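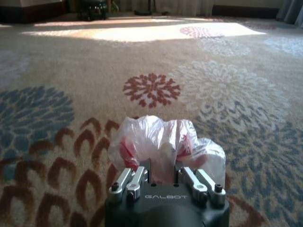

A garra e um saco plástico sobre o tapete florido.

Cheguei à Plarilgate cheia de perguntas sobre normas e saí com o caderno riscado de regras de casa, das bem práticas! A responsável pela segurança da equipe (que pediu para não ter o nome publicado) me recebeu com café e foi logo avisando: "Norma bonita na gaveta não segura garra nenhuma".

O documento interno deles, apelidado de Endska, tem 11 regras. Perguntei qual dá mais briga. "A do plástico fino", ela respondeu, rindo. Saco se trata como carga de forma desconhecida: aproximação lenta, força baixa e ninguém com a mão perto dos dedos da garra. E se o conteúdo não estiver na lista? "Para e chama alguém. Não tem conversa."

Quis saber também dos móveis. Em casa mobiliada, ela contou, o braço guarda distância de tudo que é estofado ou envernizado, e a rota é revista antes de cada sessão - mesmo que seja a mesma sala de ontem. A revisão de novembro juntou umas 3000 anotações de operadores, e foi dali que saiu a regra de registrar todo quase acidente.

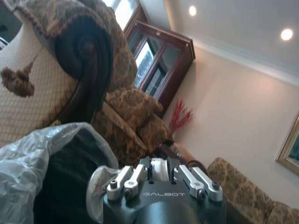
Tran discordou de uma parte: para ele, registrar todo quase acidente enche o arquivo e cansa o operador, e bastaria anotar os que obrigam a parar a máquina. Ela ouviu, fez que não com a cabeça e disse que a regra fica como está até a próxima revisão.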